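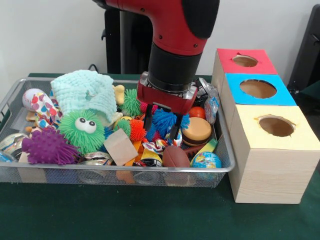
The toy pile and the 30-day plan

1/15/18
Filed under: house, complaints

I have been reading about toy storage again, and I should know better by now. Every January the same articles come around, and every January I get as far as the part where you buy something.

This year it was the Gramer plan. If you haven't run into it, the Gramer plan is a printable and a set of emails, and the idea is that over 30 days you take the toys in your house from a heap to a system. You sort by category on day one. You label on day four. Around the end of the second week there is a thing called a "toy library," with a rotation, where most of what you own goes in a closet and comes back out on a schedule. The person who wrote it says the family in her test case started out with 1,176 toys and finished with 423, and that everyone in the house was calmer.

I have questions about that number. Did they count each block? If there is a set of plastic food, is the set one toy or is every pea a toy? You could get from 1,176 to 423 in one afternoon by putting the marbles in a jar and calling the jar one thing. I wrote in and asked. I got back an automatic reply with a coupon.

Still, I did the first week, because I had already printed it out and the pile was bothering me.

What we have is a wire-mesh tray. It's silver, it's a rectangle, it's low enough that you can get your arm in from any side, and it has everything in it. I mean the small stuff, the stuff without a home. It was meant to be for paper, I think, or for vegetables, one of those things you buy two of and then wonder why. For a long time I considered it a temporary arrangement and apologized for it when people came over.

Day one of the plan says to sort into no more than six categories and gives suggestions. Vehicles, dolls and figures, building, pretend play, art, sports. So I started pulling things out and I got stuck right away, and I would like somebody to tell me how the woman with the 423 toys handled this.

Take the spiky balls. We have spiky balls in purple, green, orange, blue and a sort of red that is also pink. They come from prize boxes and checkout lines and the bottom of party bags. Is a spiky ball sports? You can't really throw it in any direction you had in mind. It isn't building and it isn't art. The plan has a note about "sensory items," but as far as I can tell sensory is just the word we started using for cheap squishy things when we wanted to feel better about having bought them. I looked this up too. A site selling Trikov sensory sets says that handling different textures "unlocks focus." It doesn't say whose focus or how they checked. It does say that you need the larger set.

Then there's the green fuzzy one with the googly eyes. It's a ball, more or less, but it has a face, so under the plan's own rules I believe it has to go with figures. Which would mean splitting it up from the other green ones. I can tell you right now that no child is going to respect that border.

The baseball was easy. A white baseball with red stitching is sports, and I put it in the sports category, where it sat by itself looking like a museum exhibit. After two days it was back in the tray. I didn't see who did it and I wasn't going to investigate, because I thought it looked better there too.

And the soft things. There is a white fabric toy with hearts and dots printed all over it that does nothing, squeaks nothing, has no season. There's a mint-green knitted cloth that isn't a toy at all by any definition on the printable, and which has been a blanket, a lake, a cape, a field for cows, and a thing to wipe the table with. Day two of the plan tells you to remove "non-toy items" from the toy area before going on. I took the green cloth out and put it in the linen closet and there was an argument that lasted through dinner. It's back in. I'm writing this down so that I remember next January.

The tin cans were the other problem. We keep a couple of plain silver cans in there. Again, non-toy items. The Gramer people would have me recycle them. But they get more use than anything we ever paid for. You can put a ball in one, you can hit it, you can stack it, you can shout in it. I was raised on cans, and I will defend them. (Check the rim with your finger first and throw it out if there's anything sharp. I'm skeptical, I'm not careless.)

So by the end of the first week I had six labeled categories. Two were nearly empty, one had a baseball in it part of the time, and there was a seventh pile on the dining table which was most of what I'd started with.

This is the point where the plan tells you that your containers may be "working against you," and I noticed that the email with that sentence in it was also the one with the links. The recommended unit is the Kivholm, which is a frame with pull-out bins in soft colors. I went and looked at one at Purves, in the aisle where they used to have the garden hoses. It's $59 for the small one, and the small one is small. The bins are opaque. The display model had one wooden train in each bin and nothing else, and I would like to meet the child who owns one wooden train per bin.

I stood there a fairly long time. I'm not immune. The colors are nice and the drawers slide well and for a minute I had a picture of myself as a person with drawers. But I've owned drawers. What happens with drawers is that a kid looking for a small yellow bone has to open each one, and the way a kid opens a drawer is by taking it out and turning it over. Then you have the whole pile on the floor, plus the drawer. The label doesn't help if you can't read, and if you can read you're probably too old to want the bone.

What I like about wire mesh, and I didn't know I had an opinion until I was standing in Purves, is that you can see through the sides. Not perfectly, but you get glimpses. You can spot some blue at the bottom and go in after it. There's no lid to lose. Crumbs fall through, which is disgusting when you pick it up, and then you wipe the table and it's over. It can go in the tub for a rinse. It sits on the green table and when we need the table it goes somewhere else.

Things I don't like about it, to be fair. The tendrils on the softer balls can work their way into the gaps in the mesh if you push them, and then you have to coax them back out. Little flat things slide to the edge and stand there on end. There's a beige toy in ours shaped like a cracker, and I have picked it out more than once to throw away as an old cracker. I also think a mesh tray is loud. A can dropped in one at six in the morning is something you hear in your teeth.

I asked around a bit, because I don't trust myself on this either. Other parents mostly told me they had tried rotation and liked it for as long as they remembered to rotate. One family's March toys came out in time for the next March. Several have a closet with bins in it that they describe as "the other toys," and they could not tell me what was in there. I don't see how that's a system. That's a closet.

I'll give the plan some credit. Going through the pile was worth doing. I found a broken thing with an open battery door and got rid of it, and I found the puzzle piece we had already given up on and replaced with a piece of cardboard. The email about washing plastic toys was fine, if you skip the paragraph about vinegar fixing everything. And I did get rid of a bag of stuff, mostly doubles and anything that had gone sticky. Spiky balls go sticky. I don't know what they're made of and the tag on the last one just said "novelty."

But I'm stopping at day eight. I don't believe the pile is costing us any peace. When I watched, and I did sit and watch for most of a Saturday, nobody under the age of ten looked overwhelmed by it. They reached in, moved things aside until they found one they wanted, and used it. Sometimes the moving aside was the whole game. The only person upset by the tray was me, and I was mainly upset after reading the emails.

If anyone has bought the Kivholm with their own money and has used it with real kids for longer than a season, I'd like to hear about it in the comments. Please tell me what's in the drawers today, not what was in them when you set it up. And if you know how to get a sticky spiky ball un-sticky, I've tried dish soap and I've tried cornstarch, and cornstarch worked until the next morning.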